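Home | Notebook | Routes | Workshop | Search

Workshop notebook, Saturday, May

Started 7.40. Legs stiff from yesterday. Todor rode the Grustville to Irport leg on the old steel tourer while I took the Urrego with the new rack, so the notes below are for two bikes.

1. Distance and surface
Odometer gave 100 km for the loop, including the wrong turn at the Tunitz grain silos. The first half is sealed and dull. After the Tunitz bridge it goes to coarse gravel for 11 km, then back to patchy bitumen. The council map still shows the whole lot as sealed. Liudmyla marked this last year and I should have read her page first.

2. Rear rack, Urrego
Lower left bolt backed out again on the gravel. Same bolt as April. Refitted with medium threadlocker and a spring washer, left overnight. If it moves again the eyelet thread is probably gone and Berwyn can tap it out a size. No rubbing from the mudguard this time.

3. Tyres
Todor ran his at 300 kPa and was happy. I had mine harder and got shaken to bits between the bridge and the pub. Will drop mine to match and do the gravel section again before changing anything else. One small cut in the front tread, no cords showing – leave it.

4. Villages
Grustville has water at the oval, tap behind the change rooms. Irport is pretty but the main street is all trucks, and there's no shoulder from the cemetery to the roundabout. Not sending beginners through there. Selma thinks the rail trail detour is passable, needs checking after rain.

5. Route sheet
Ljubica wants the cue sheet on one page. Draft has too many turns listed; take out anything where you just follow the road. 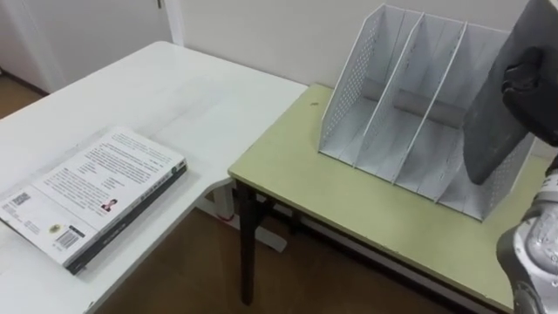
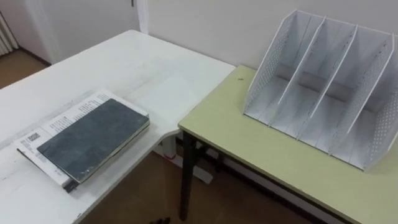
6. Still to do
– Weigh the Urrego loaded. Todor's guess is too low.
– New brake pads, rear, tourer. Job card 446.
– Ask Berwyn for the 5 mm tap back.
– Ring the Irport pub about Sunday hours.

2 comments | 4 shares

Back to top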